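Chapter 3
The Railway Vote in Plallmont

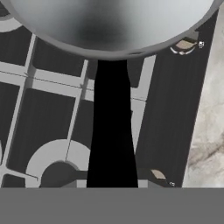
Before the line from Dikow opened, candidates for the Plallmont seat rarely left the port. Most of the men who could vote lived within a day's ride of the harbour, and a speech from the hotel balcony reached nearly all of them. The railway changed where people lived and worked, and the parties had to change with it. Organization in the district came to look like the black finger under the grey dome, narrow at the top and wider all the way down to a flat base. A few men in town chose the candidate, the station agents and shopkeepers spread his name, and the labourers in the camps gave him his numbers.

The first test came at the November by-election. The government candidate spoke at Dikow in the morning, took the train 40 miles inland and spoke again at Grajales before dark. His opponent stayed in the port and lost by 104 votes. At Grajales alone, 673 ballots were cast, more than in any earlier contest there.

In this chapter we look at how the rolls were drawn up, who was left off them, and why the Grajales result was challenged in court.

Key terms: by-election, electoral roll, patronage, returning officer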